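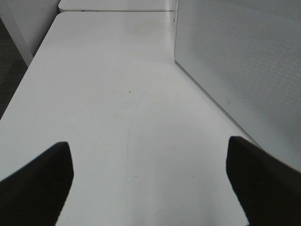
White tabletop, bench side.

Notebook entry, April. Dimham Paper Conservation Workshop
Entered by Lanying Jin

Subject: trial of wheat starch paste for the Macedo parish registers.

The second batch of paste was prepared at 9:40 a.m. from 36 grams of starch, soaked overnight in filtered water. It was cooked over low heat with constant stirring, cooled in a covered bowl and passed twice through the horsehair strainer. The first batch, prepared by the same recipe but without the overnight soak, remained grainy and has been discarded.

Test strips were cut from the spare Demetti repair tissue and applied to blank endpapers from register 57. The thin dilution gave a clean bond with slight cockling at the grain edge. The thick dilution held firmly but left a visible shine under raking light. The intermediate dilution is preferred for tears that run through ink. Drying time under felt and glass was 160 minutes in each case.

Ronaldo Dantas asks that the iron gall pages not be humidified until the pH readings are complete. This is agreed. Leaves showing brown halos are to be set aside in the gray folders and repaired with remoistenable tissue only.

Leaf 956 has an older repair in animal glue. It did not release with a damp swab. A methylcellulose poultice will be tried on one corner.

Outstanding:
Order starch; the jar is nearly finished.
Relabel the strainers. The one marked "paste" has been used for size.
Xinyi Wan to return the bone folders borrowed for the Hellport job.

Print this entry | E-mail this entry

Comments

Jussara Lacerda: The shine on the thick strips may be reduced by blotting after two minutes. The same result was seen on the Hellport ledgers.

Sebastião Damasceno: Please record which side of the tissue was pasted. The entry does not state it.

Lanying Jin: Rough side, all strips.

Contact the workshop | Copyright Dimham Paper Conservation Workshop | Back to top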